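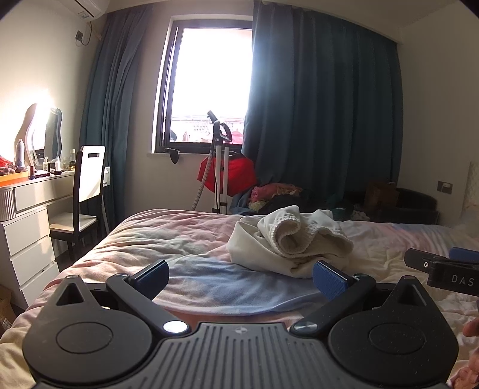

Gripper width in the action space: absolute or relative? (cloth, hand-held demos)

Clinero users board > Policies and control

ozan_akgul
21 December 2023

Right, I've had such a good week with this that I have to share it, and then I want you to tell me what I've got wrong.

The task is picking up soft white clothing from a rumpled bed. All demos recorded by hand with the hand-held grippers, 1046 episodes after cleaning, tracked with Drumon and exported to Clinero at 60 Hz. The policy sees the wrist view and predicts a chunk of end-effector poses plus one number for jaw width.

Up to now I'd left width as an absolute target, same as the default config. Last night I switched it to relative (change in width from the start of the chunk) and the closing motion looks lovely! The old one used to shut in two or three little steps with a wobble in between. Now it's one smooth squeeze. I could watch it all day.

Config change is one line, action.width_mode: delta. Has anyone else tried it on fabric?

perihan_t

Ooh, nice. I did try it, on towels, and I went back. Smooth, yes, but mine drifted. If the jaws start a chunk slightly more closed than the policy expects, relative width carries that error along and nothing pulls it back. After a few chunks I was holding the towel by a thread, or squeezing so hard the motor complained.

Absolute plus a filter gave me nearly the same smoothness.

ozan_akgul

Interesting, I hadn't thought about drift because my episodes are short. What sort of filter?

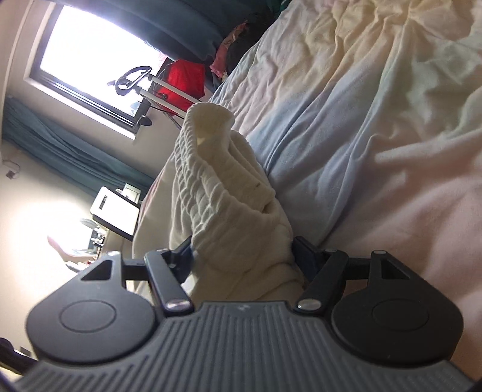

The other thing I should have said is that the width signal is a poor guide to whether you've got hold of anything. With a thick bunch of knit between the fingers the jaws stop quite far apart, with a single thin layer they nearly meet, and both are perfectly good grasps. My old grasp check was a threshold on width and it was wrong all over the place. I pulled up 309 closings in Plondix to relabel them by eye and gave the threshold up for good.

perihan_t

Plain first-order low-pass on the commanded width, nothing clever. And agreed on the threshold, it's fine for blocks and hopeless for jumpers.

ettore_s

I'm going to disagree with both of you, cheerfully. I think the wobble is a latency problem and you're hiding it.

Ozan, what's your observation delay? If the image is 100 ms old when it reaches the policy and the width reading is fresh, the two inputs disagree for the whole of the closing motion. The policy sees open fingers and reads a half-closed width. Of course it dithers. Relative width makes that less visible because you've taken the conflict out of the target.

Line the timestamps up first, then compare the two modes. My bet is absolute wins.

ozan_akgul

Ha, you may well be right. I match image and pose timestamps but width goes through a separate path and I've never measured it. Going to look tonight.

hacer.baysal

Easy way to measure it: open and close the jaws by hand a few times, run a marker or colour tracker on the fingertips (blue pads are a gift for this, especially on pale bedding), and cross-correlate with the logged width. The peak gives you the offset. There's a script called width_lag.py in the Clinero tools folder, though it assumes the fingers stay in view and it falls over if you give it a clip where they don't move.

On the main question I'm with Ozan for the approach and with Perihan for the hold. I predict relative poses for the arm and absolute width, and I add the last few width values to the observation so the policy has a bit of history. Works really well on crumpled stuff.

bulent_tok

Has anyone looked at what happens after the close? All this is about the squeeze, and my failures are nearly all in the lift.

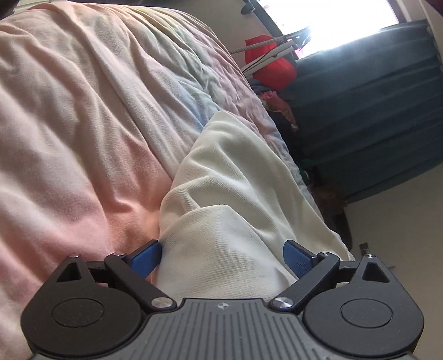

I get the pinch, then the policy lifts straight up as if the cloth were a mug, and a long piece drags along the bed and pulls itself out. The fix for me was in the demos: I re-recorded a batch with a slow first few centimetres of lift and a slight turn of the wrist. Same network, same width mode (absolute, sorry Ozan), far fewer drops. So before anyone spends a week on filters, have a look at how the person holding the gripper moves.

perihan_t

Bülent, that's a good point, but it's a separate problem. You can have a beautiful lift and still drift open halfway through it.

bulent_tok

Fair. I don't see drift with absolute so I forget it's there.

ettore_s

Which rather supports absolute :)

ozan_akgul

Results! Hacer's script says width runs ahead of the image by five frames. Five! I've shifted it, re-exported everything, and both modes are training now. Absolute with width history first, then relative with the same history, same seed for each.

Ettore, if absolute comes out on top I'll change my config back and say so. I still like how the relative one moves though.

hacer.baysal

Please post the width plots for both when they're done, with raw and commanded on the same axes. And check whether the offset is the same on the left and right grippers. On Eren's recordings they were different and we only spotted it after a full training run.

ozan_akgul

Oh no. I only ran the right one. Back in a bit.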